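Trirkus publishes first results of its household chore trials

Tostitz, 15 January 2021 - Trirkus, a maker of control software for robot arms, publishes today the first results of its trial program Skement. The program asks a simple question: which small chores of the home and of the shop can a machine do already, and which ones must still wait?

The trials began in August and are made together with Doãn, a company that runs repair shops for small electronics. In total 139 chores were tested. They include wiping a counter, folding a towel, sorting returned goods and picking up a flat device from a table to put it on a shelf. Each chore was first tried in simulation. Only the chores that went well there were given to a real arm in the shop in Tostitz.

The result is mixed, and Trirkus wishes to report it openly. Wiping and simple sorting went well in most attempts. Folding was slow, and one towel needed almost 9 minutes. Flat objects remain the most difficult group. A thin object lying on a table gives the fingers very little side to hold, and a small error in height is enough to miss it or to press on it too hard. 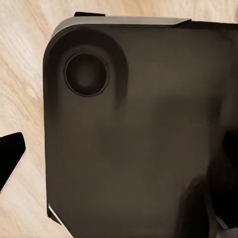

Can a household buy a machine today that clears the table and puts everything away?

Such a machine is not ready for sale from Trirkus, and the company does not expect to offer one soon. Single chores can be done under good conditions, but a full table with mixed objects still needs a person.

For shops the outlook is better. The objects are known in advance, the light does not change much and the tables have always the same height. Doãn will therefore use the software for sorting returned goods in 2 of its shops, with an employee present at all times. The test will run for 3 months.

The next part of Skement will work on flat objects and on soft materials. Trirkus will also publish the list of chores that failed, with the reason for each failure as far as it is known.

About Trirkus
Trirkus develops control software for robot arms in light work. The company has its office and its test shop in Tostitz.

Press contact: Trirkus press office, Tostitz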